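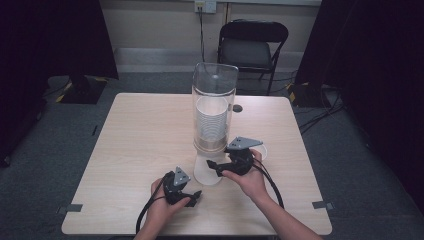 Coffee corner, Trornanstead reading room

In February we moved the paper cups out of the cupboard and onto a small square table. 

The clear cylinder holds the white cups in one stack, so it is easy to see when the stack becomes low. We bought it from Nerley for 18 dollars. Please take your cup from the top and don't press the others down, they stick together very easily.

The table has a light wood top, with the grain still nice to look at. Please wipe it after you spill something, also when it is only water. I use a soft cloth and no spray.

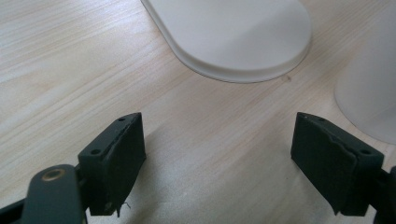 Laiba Soomro wrote to me that she would prefer the cups closer to the door, and that a second stack for tea drinkers would help in the morning, when more than 19 people can arrive together. I will ask Wilson Taipe about the second stack. The door side is difficult, we keep the coats there.

New cups come at the end of the month.

Marleny Cuervo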